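Flalton Studio Rooms: Frequently Asked Questions

Last updated Jun 23, 2022

Welcome! We get a good many of the same questions from people who are thinking about renting a workroom at Flalton, and also from people who moved in last week and can't find the Wi-Fi password, so we have put the answers together on one page. If yours isn't answered, please drop by the front desk or write to us – we really do like hearing from you.

What comes with the room?

Every room comes with a desk and an office chair, a cabinet, and at least one small wooden table that you may move wherever it suits you. Heating, cooling and lights are in the price, and so is the internet. Most tenants bring in a thing or two of their own within the first month, and after that no two rooms look alike, which we enjoy very much when we walk down the hall.

Why are the pipes showing?

The Stoller building was put up for light industry, and when we took over the upper floor we decided to keep the full height of the rooms. A dropped ceiling would have hidden the pipes and conduits, but it would also have made everything feel a good deal lower. People tend to stop noticing them after a few days. Please don't hang anything from them, though, however light it is. Plants are the usual temptation.
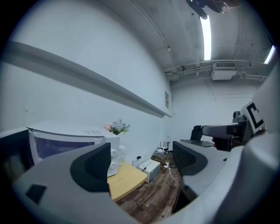 White walls, concrete ceiling and a spot for the printer on the floor.

Can I paint the walls?

We would rather you didn't, as we touch them up in the same white between tenants. You are very welcome to hang framed things, and small nails are fine. If you would like something heavier put up, ask us first and we'll come and look at the wall with you. The long ledge is sturdy enough for books and lamps, but please don't sit on it.

May I bring a small kitchen appliance?

Yes, you may, and nearly everyone does. We ask that it be rated at up to 1000 watts and that it stand on a steady table, with a little space behind it and nothing draped over it. Plug it straight into the wall outlet and not into a power strip, please. Larger cooking belongs in the shared kitchen at the end of the hall, where there is a proper fan and where the rest of us can ask what smells so good.

A word on flowers, too. We love to see them, and a vase on a small table does wonders for a plain white room. Do keep the water away from anything with a plug. If you have set the vase on top of an appliance to save space (we have all done it), move it over to the tabletop before you fill it.

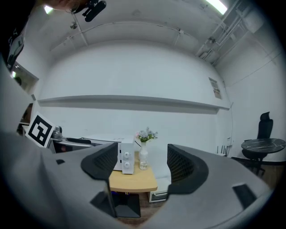
Photo: Flalton Studio Rooms

How big are the small tables?

The ones we buy now come from Machala and are 90 cm across at the widest point. A few older ones are 95 cm, so measure first if you are planning to slide a drawer unit underneath. Light wood shows rings quite easily – a saucer or a folded cloth under the vase will take care of that.

What should I do about all the cables?

This is the question we hear most! Printers and routers do have a way of settling on the floor, and the cables follow them. You're free to leave them there as long as the path to the door stays clear, but we keep a box of cable ties at the front desk and you can help yourself. Routers like a bit of open air around them, so a shelf is usually kinder to your signal.

Who cleans the room?

Hallways and the shared kitchen are cleaned by us. Your own room is yours to look after, and there is a vacuum in the closet across from room 751 that anyone may borrow. Please empty it when you're done. Floors can be mopped with a well-wrung mop and plain water, and for the wooden tabletops a damp cloth is plenty.

Are you open all summer?

We are, except for one week in August when the air conditioning gets its yearly service. The dates go up by the elevator beforehand. You can still come in that week, but it will be warm, and several tenants move over to our sister rooms in Gritstead until it's finished. Let us know early if you'd like a desk there.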